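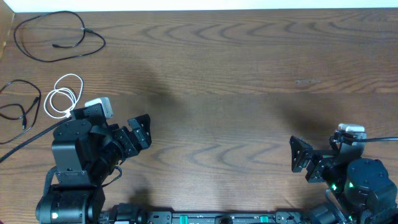

Ticket 1473
Site: Dirkdale, back workroom
Item: wooden table
Status: open, waiting on customer
Subject: sticky marks where the cables sit

Hello Pritside, me again from Dirkdale! I've got a bit of an odd one with the table you supplied, and I'd like some advice before I go at it with something I shouldn't.

We tend to leave cables on it. There's a black one in a loose coil up towards the back, another black one that lives in a tangle near the left edge, and a white one coiled up beside that. They don't get moved much. Last week I picked up the tangly one to give the top a wipe and it came away with a little tug, as if it had been sitting on jam. Underneath I could feel the loops with my finger, slightly tacky lines on the wood, following the cable all the way round. The coil at the back had done the same thing, only fainter. Under the white cable, nothing at all, perfectly smooth.

You can hardly see it unless the light's coming in low, so I wouldn't call it an emergency, but I'd rather not end up with a permanent drawing of a cable on the table.

What I've tried so far:

Dry cloth. Picked up fluff and left the fluff behind in the tacky bits, so now it's worse, thank you very much, me.

Damp cloth, hardly wrung. Took the fluff off. Tackiness the same once it had dried.

Damp cloth with a drop of washing-up liquid. Some improvement on the fainter mark, not much on the other one. I stopped there as I could see the wood going a touch dull and I lost my nerve.

The top was last oiled in February with Policarpio, the clear one, which is what your care sheet said to use. I did that myself. Could I have put too much on?

Reply from Pritside support

Thanks for the clear write-up. A few questions, please. How long was the oil left before anything went back on the table? Are the marks only where the cables touch, or is the whole top tacky? And do the cables themselves feel sticky if you run them through your fingers? Please don't use white spirit or any spray polish for now.

My reply

Right, in order.

The oil had overnight. I did it at the end of the afternoon, wiped off the extra (I thought) and everything was back on it first thing the next morning. I've now reread the care sheet and I can see it says a good deal longer than that in a cool room, and that room is never anything but cool. So that may be my own silly fault.

I went over the rest of the top with the flat of my hand, right along to the white strip at the wall end, and it's fine. No drag anywhere, just the cable lines. The light wooden board at the corner is fine too, though I never oiled that, so it probably doesn't count.

The cables are the interesting bit. The tangled black one does feel sticky, and on the outside of the loops as well, so it can't all have come off the table. The coil at the back is slightly grabby. The white one feels like a cable. I wiped a short length of the tangled one with a damp cloth and it came up better, then by teatime it was tacky again in the same place.

Reply from Pritside support

That helps. Some soft cable coverings give off a bit of plasticiser over time, and an oil finish that hasn't fully hardened will soften where it touches it. We think you have both things going on at once. We'd suggest lifting all the cables off, leaving the marks uncovered for 2 days with the door open, then wiping with a barely damp cloth and a little Filska wood soap, along the grain. Let it dry and tell us how it feels. If it is still tacky, repeat once before doing anything else.

My reply

Done! Well, mostly done. I cleared the cables off and hung them on the back of a chair, which looked dreadful but worked. Window open as well as the door, and I wore my coat.

After the two days the faint mark at the back had already gone by feel, before I'd touched it. I gave it the Filska anyway. The one by the left edge needed more persuading. First go took off most of it and the cloth came away a bit yellow, which I take to be oil. I left it to dry over lunch and did it again. Now there's one curve, where the loops crossed over each other, that I can still find if I shut my eyes and go slowly. Everything else is smooth.

It has left the wood a shade paler along there. Not bothered by that if it can be oiled again, but I wanted to ask first this time. Do I do just the patch or the whole top? And if it's the patch, how do I stop it showing as a patch?

Other thing, what should I put under the cables when they go back? I've got some offcuts of cork and a roll of that rubbery drawer liner, and I suspect the drawer liner might be the same problem all over again.

Reply from Pritside support

Good progress. Cork, please, and you're right about the liner. Leave the last curve for another week before you treat it again. When you oil, do the whole top in one very thin coat, and keep everything off it until a cotton cloth glides over it without catching. We would keep the sticky black cable off the wood for good if you can manage it. We'll hold the ticket open until you've oiled.

My reply

Lovely, will do. Cork's cut, and the sticky one has gone on a hook. I'll write again once the oil's on, and it's getting all the time it wants.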